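Choosing and Using Document Software
Handout 4: Scanning and text recognition (OCR)

What the software claims

Every scanning package on the market says it will turn paper into "fully editable text". Treat that as a sales line until you have run your own pages through it. What OCR gives you is a guess at each character, laid out in a guess at the original order. On a clean typed letter the guess is very good. On a faded receipt, a two-column newsletter or anything with handwriting in the margin, it can be poor enough that retyping is quicker.

We use two packages in the practical, Ulel and Allex. I don't recommend either over the other. Ulel keeps page layout better and is slow. Allex is quick, and has a habit of dropping table borders and running the columns together. Cuevas, which some of you will have at work, wasn't available on the lab machines this term.

Accuracy figures

Be wary of a percentage on a box. Suppose a program gets 99 characters in every hundred right. A page of 1,000 characters then has ten mistakes in it, and they won't be marked for you. If one of them falls in a surname or an account number, the other 990 correct characters are not much comfort.

Ask what was tested, too. Figures are often taken from crisp black print on white paper, which your filing cabinet may not contain.

Resolution

Scan at 300 dpi for ordinary print. Going higher makes bigger files and seldom better text. Going lower does real harm, especially with small type. The "enhance" button does not put back detail that the scanner never recorded, whatever the help pages suggest.

Photographs as input

Phone apps now offer to read text from any photo. Short words in bold capitals usually come out fine. Small print at an angle is another matter, and straightening tools only go so far. 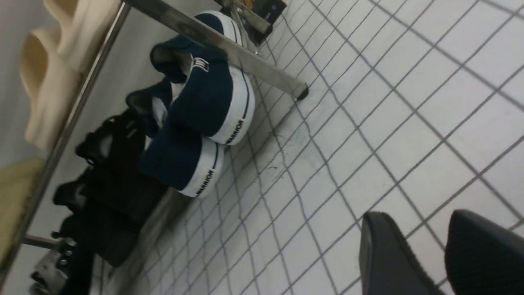 Searchable PDF or plain text?

A searchable PDF keeps the scanned page as you see it and hides the recognised text behind it. It looks perfect even when the hidden text is rubbish. Copy a paragraph out and paste it into a blank document before you trust it. Plain text shows its faults straight away, so I prefer it for checking.

Practical task

Use the Kunodbridge parish leaflets in the shared folder.

1. Run leaflet 3 through both Ulel and Allex with the default settings.
2. Save each result as plain text.
3. Mark every error on a printout, including wrong punctuation and lost line breaks.
4. Write half a page on which errors a spellchecker would have missed.

Bring the printouts on Friday. Screenshots of the accuracy score won't be accepted.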